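I bought the Clernia backpack pattern in January, on the strength of one very enthusiastic video. It's now been through my machine twice and I have questions.

The listing says "confident beginner". Step 14 has you sewing a curved gusset through four layers plus foam, with a zip end buried somewhere in the middle. I've been making bags for years and I unpicked that seam more than once.

It also says it can be cut from fat quarters. The front can. The back panel can't, unless you piece it, and there's no mention of piecing anywhere in the instructions.

Then the foam. Talville sell a kit "curated for the Clernia" and everyone in the group swears by it. I priced the same foam, zip and webbing from Marciniak and saved enough to buy lining. The zip pulls are less pretty. I'll live.

Barbara Walczak replied to my first post to say the kit saves you time measuring. Does it? The webbing comes in one length. You still have to measure it and you still have to cut it.

The pattern file is 79 pages. I printed 30 of them, and those were the ones with something to cut out or an actual instruction on. The rest is photos of finished bags and a long section on choosing your colours.

And please can designers put the test square on the first page. Mine was after the pocket pieces. If your printer has shrunk everything you only find out once you've used the paper.

The big claim is "no raw edges inside". True if you bind them. Every bag has no raw edges inside if you bind them! The binding strips aren't in the cutting list, so I made mine from the leftover lining, on the bias, swearing.

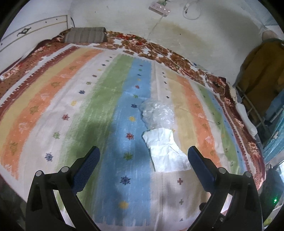 Straps next. The pattern has you stitch them into the top seam with one line and a box of topstitching over it. Mieczysław Domański says his has carried library books all summer without trouble. Good for him. I added a second line and a strip of canvas behind, and I'd do it again.

People keep telling me to try the Vumora version instead, as it's "the same but easier". I looked. Same gusset, fewer pockets, costs more. Happy to be corrected by anyone who has sewn both, as opposed to anyone with a discount code.

There are 271 reviews on the listing and I read far too many of them. An awful lot say "can't wait to start this!" with five stars. That's a review of a download.

Do I like the bag? Yes, annoyingly. It sits well, the side pockets hold a proper water bottle and the flap stays shut. I'd just like the listing to describe the pattern I sewed.

Page numbers and my cutting list for the binding are in the next post, once I've typed it up. Width first: cut it wider than you think, the foam eats it.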